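Gruddale council extends PC reuse scheme despite missing figures

Gruddale council has agreed to keep paying for its computer reuse scheme for another year, although it still cannot say how many of the machines handed in have found a new home.

The scheme, run for the council by Grallier, takes in unwanted desktops and laptops at the Baidoo Road recycling centre. Those worth saving are meant to be repaired and passed on to households without a computer. The rest are broken up for parts and scrap.

Grallier's yearly report, put out in June, says residents gave 2,000 machines in the first 18 months. It calls the response "outstanding". What it does not do is say how many left the building in working order. A target of 1,000 repaired computers, set when the contract was signed, is not mentioned anywhere in the report.

Asked for the number, the council said the firm was "still bringing its records together" and that success should be judged "in the round". Grallier said 100 per cent of what it received was "reused, recycled or recovered", a phrase wide enough to cover a laptop on a child's desk and a bag of shredded plastic.

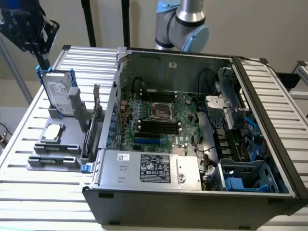

A desktop computer with its side panel off, showing the Dell motherboard and an empty processor socket.

There are other doubts. Many older desktops cannot run the latest software without new parts, and the scheme has no budget for buying them. Istia, a local charity which helps people get online, said it had asked for computers twice and was placed on a waiting list both times.

The council says a fuller set of figures will be ready before the contract is next looked at. It said the same thing last year. Residents can still drop off old machines at Baidoo Road until 4pm, and are advised to wipe their own hard drives first.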